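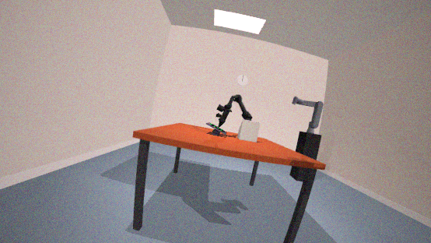

Illustration: Dretetti

Last winter a court in Flunville decided to keep the papers of a music lawsuit closed, and many people on the internet became angry. I was angry too, for one evening. Then I read what was available, which is not much, and I changed my opinion. I would like to explain why, although I know that my opinion is not the popular one among music fans.

The case is simple to describe. Kyu-ri Ji, a singer who had two good albums and one very good one, asked the court to end her contract with the label Ikeo. She said the label kept her recordings in a drawer and did not let her work with other companies. The label said she did not deliver what she had promised. In January the judge allowed both sides to keep the contract, the emails and the payment sheets out of public view until the trial. The hearings stay open. Only the documents are closed.

After this decision a petition appeared. It asked the court to publish everything, and it collected 3,552 signatures. I know some of the people who signed it, and they are good people who buy tickets and records. They believe that if we can see the papers, the label will be ashamed and the singer will be free. I understand this hope. But I think they did not ask themselves what is inside such papers.

I worked nine years in the office of a small concert agency, first as an assistant and later with contracts. In a file of this kind there is a royalty rate, of course, and the length of the contract, and the number of albums. But there are also messages written at two in the morning. There is the doctor's letter from the time when a tour was canceled. There is the bank account number, the address of the mother who received packages, the name of a boyfriend who is not anymore a boyfriend. When lawyers exchange documents, they exchange all this together, because nobody has the time to separate it nicely.

One of the filings in the Ji case is 697 pages long, according to the list of documents, which is public. I ask the readers who signed the petition: how many of these pages would you read? And which ones would be on your phone the next morning? I don't believe it would be the table of royalties. It would be one sentence from one email, without the email before it and without the answer.

We have seen this many times. A singer goes to court about money, and after one month everybody talks about her weight, her sleep, or whom she called stupid in a private message five years ago. The question of money is still there, but it is on the last line of the article. The label can survive this kind of attention quite well. A company doesn't have a face. The artist has one, and she must show it on the stage.

The columnist Nathalie Beaulieu wrote the strongest text for the other side, and I want to be fair to her. Her argument is that secrecy in the music business always helps the one who is bigger. A young band signs a bad contract because it never saw another contract. If the papers of Kyu-ri Ji were open, the next singer could compare and say no. I agree with almost all of it. I have seen myself how a band of four boys signed eleven pages in a parking lot, with a pen borrowed from the driver, and were happy about it.

But then let us ask for that. Let us ask that the contract is published with the private parts covered in black, and that the emails and the health papers stay closed. A judge can do this. It costs some work hours and the lawyers will complain. The petition does not ask for it. It asks for "every page," and this I cannot sign.

There is another thing which I find strange. As far as I know, the singer herself did not ask for the papers to be open. Her lawyer agreed with the closing. Many comments say that she was forced, or badly advised, or afraid. Maybe. I was not in the room. But maybe she is also a grown woman who thought about it and preferred to be quiet. We say that we are on her side, and in the same moment we explain to her what she should want. It is a little bit how her label talks to her, if her complaint is true.

I also heard the opinion that fans have a right to know, because fans paid for everything. I paid too. I bought the album "Son" twice, once for me and once for my sister, and I stood in the rain at an outdoor show where the sound stopped for 20 minutes. I received for my money the songs and the show. I don't think I also bought the mailbox of the singer.

The court will look at the question again before the trial. I hope that the judge will open the contract, because young musicians can learn from it, and that he will leave the rest where it is – 100 percent of it, also the parts that would make the label look bad. I know that this will protect some people at Ikeo who maybe don't deserve it. I can live with that.

In the meantime the hearings are open to everybody. There are benches for the public, you need only an identity card, and at the last hearing, a friend who went there told me, most of them were empty.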